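From: Cecilia Aidoo
To: Forkum members list
Date: 12 Aug 2020
Subject: Re: Stall fees for January

Kojo Ankrah wrote:
> Will the deposit remain at 30 for growers
> who share a stall?

Dear Mr. Ankrah,

The deposit remains at 30 per stall, shared or single. Members sharing a stall should send one form with both names. Forms go to Mr. Boateng at the Drukura office.

Grapes and crates:

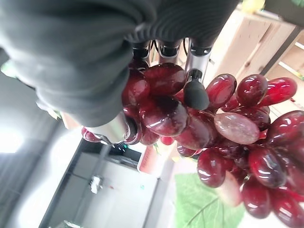
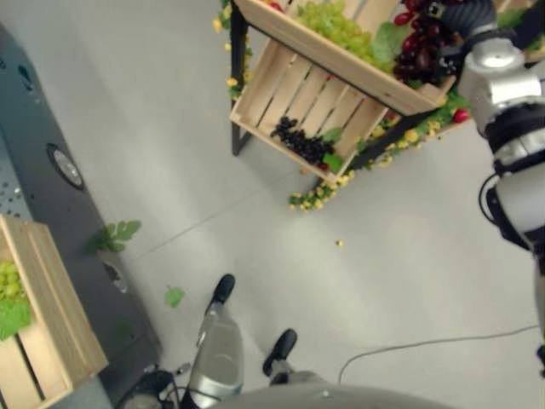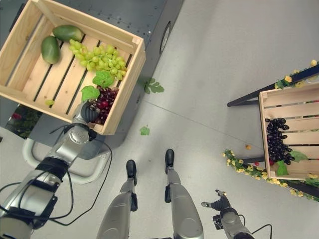
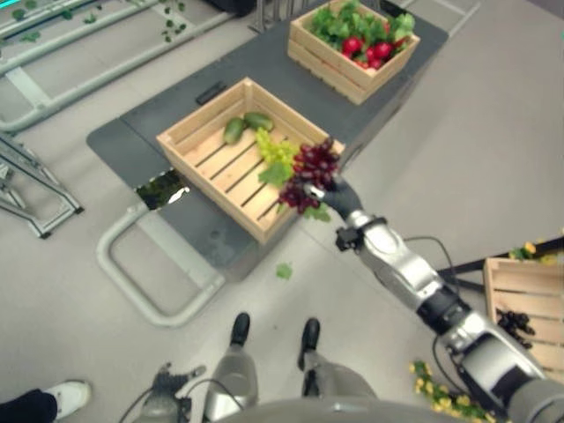

Electricity is charged separately, and requests for a second outlet must be made in writing.

Sincerely,
Cecilia Aidoo
Market Secretary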